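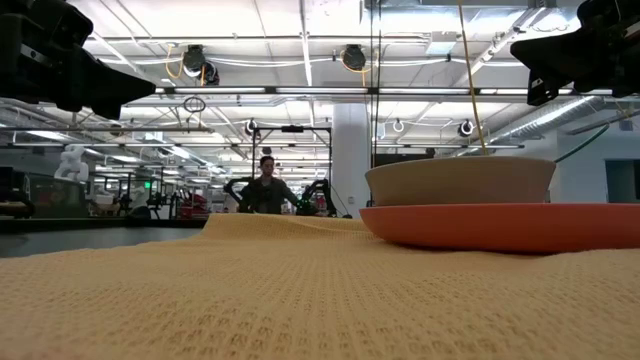 Tess Hollin
Junior transfer student, Hitstead University

I moved over from Endale Community College in August, and a few people from my old classes have asked me how the transfer went. I keep typing the same message to each of them, so I'm putting it in one place.

I had 50 credits when I applied. Hitstead took most of them, but taking a credit and counting it toward something are two separate steps, and I didn't understand that until my first advising appointment. All of my English and math counted where I wanted them to. My intro statistics class came in as a general elective. That meant that on paper I had transferred it, and I was still signed up to take statistics again in the fall.

The way to fix this is a course review. You send the department your syllabus, and they decide if the class matches theirs. It has to be the syllabus from the semester you took it. I had thrown mine out. The Endale math office keeps old ones and emailed me a copy the next morning, but I have heard that other offices only go back a couple of years. If you are still at Endale, save every syllabus as a PDF now, including the ones for classes you think nobody could possibly question.

The review took 15 days. I got the statistics credit and dropped the repeat class before the deadline, which freed up a slot for the public health survey course I wanted. My lab science is still being looked at.

All of this goes through Verumik, the planning site Hitstead uses. It shows your degree as a long list of boxes that turn green when they're filled. It updates overnight, so don't panic if you get an approval email and the box is still gray that afternoon. I called the registrar about that and was told to check again in the morning. Also, the "what if" tab lets you try out a different major without changing anything. I used it to compare public health with health administration, and administration would have cost me an extra semester.

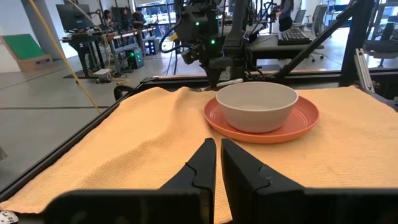
Money was the other surprise. My transfer scholarship was posted after the first bill went out, so the bill I got in July said $3,826 more than I had planned for. I called the billing office, waited on hold, and was told the award was approved and hadn't been applied yet. They put a note on the account so I wouldn't be charged a late fee. The right amount showed up the week before classes. If your bill looks wrong, call before the due date and write down what they tell you.

I live at home in Noswood, and the bus to campus takes 40 minutes when it's on time. I had an apartment application half filled out and decided against it when I added up the rent. The bus is fine. I do my reading on the way in and usually nothing on the way back. The last one leaves campus at 9:20 p.m., and I have missed two study groups because they started at eight and I would have had to walk out in the middle.

Orientation for transfers was one afternoon. Freshmen get three days. We got a tour, an ID photo and a talk about parking. I would have traded the tour for an hour with someone who could explain the library system, which I'm still figuring out. The student at the desk on the second floor is patient about it, and you can book a half-hour appointment with a librarian for free.

As for the classes, they are bigger. My Endale classes were small enough that the instructor knew when I was out sick. In my biggest lecture here I could be gone a month. The work isn't much harder so far, but there are fewer grades. Two exams and a paper make up the whole semester in one class, and I did badly on the first exam because I studied the slides and not the readings. I went to office hours afterward, and the professor went through every question I missed. I was the only one there.

Spring registration opens in November. Transfer students register by total credits, including the ones that came over, so I get an earlier time than I expected. I still need an advisor to lift the hold on my account first, and I have that appointment at 10:30 tomorrow. I'll add a note to this post when I hear about the lab science.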